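January 8, 2021

Glue shelf-life check, second round. Nikola Malinowski's note from the Skondurstead shop says the Tazi hide glue is "good for years" in the jar once mixed with their preservative. I don't believe it, and the supplier sheet doesn't help, as it gives no test temperature and no wood species. So we do our own.

Stock: one jar of Tazi, one jar of Lustumell (the fish glue), both opened the same week. Test blocks are Pokwood offcuts, planed the morning of gluing, lap joints, clamped overnight. I pull them on the lever rig until they let go and write down the load in pounds.

Fresh Tazi, 4 joints, mean 408. Old jar, same day, same clamps, mean 352. That is a drop, and I'd like to call it a result, but one of the old-jar blocks broke in the wood well before the glue line gave, so it shouldn't be in the mean at all. Left it in for now and marked it with a star.
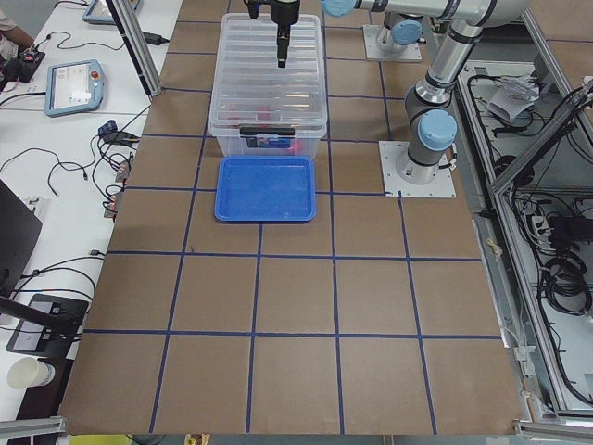 Nikola wants to blame the clamps. Possible. The two red ones slip if you look at them wrong, and I didn't write down which joints they were on. My fault. From now on the clamp number goes on the block in pencil before any glue comes out.

The smell argument: people keep telling me you can judge old glue by the nose. I tried it with both jars and the lids swapped, and guessed wrong on one. I would not throw out a jar on smell alone, nor keep one.

Lustumell not tested yet. It skinned over in the pot before I had the second block down, and I want a cooler room before I try again.

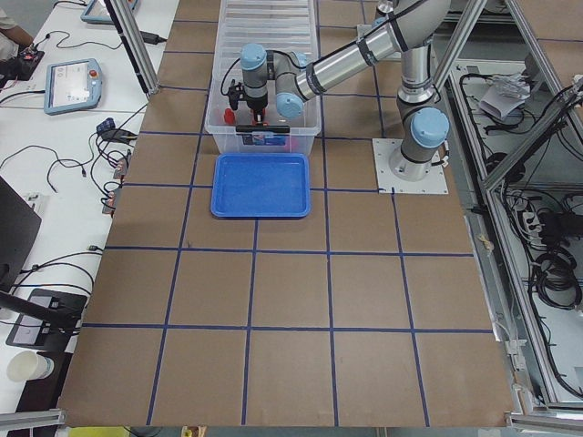 Robot arm over the storage bin, taped table.

Humidity: the dial by the door and the one by the sink disagree, and I have no reason to trust either. Will put both in a bag with damp salt and see which one lies. Until then any claim about dry weather and weak joints is just talk, mine included.

Cost so far is 1625 counting the new pot, which seems a lot for finding out that old glue may be a bit worse than new glue.
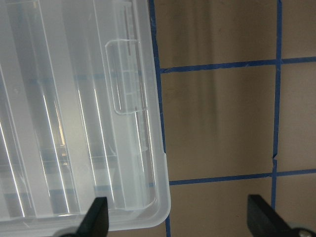

Clear plastic box, close up, latch tab at upper right.

To do before February: redo the starred joint, number the clamps, ask Skondurstead what temperature they keep their jar at. Nikola to send three blocks from his own batch, unplaned, so I can plane them all on the same iron.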